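July 2024, gear bench

Tavion and I finally wrote the reset rule down, and I love how short it is! Before each run: mat flat, plate on the mat, gears checked for burrs, hands out of reach before anyone calls "live".

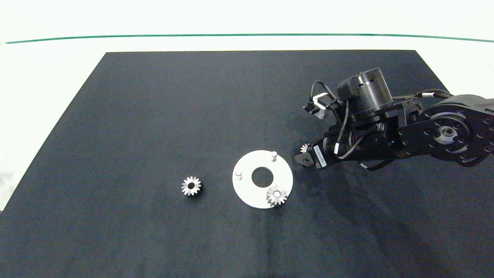
Ran 16 cycles under the new rule – 2 stopped by hand, both logged with initials. Alvarado wants the stop reason in the same line, good idea.
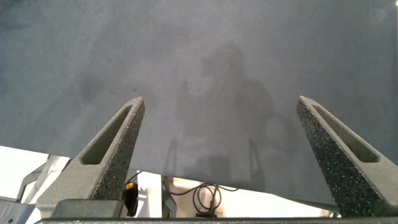

Still to settle: who may clear a stop. I say only the person who called it. Ask Ansel before we print the card.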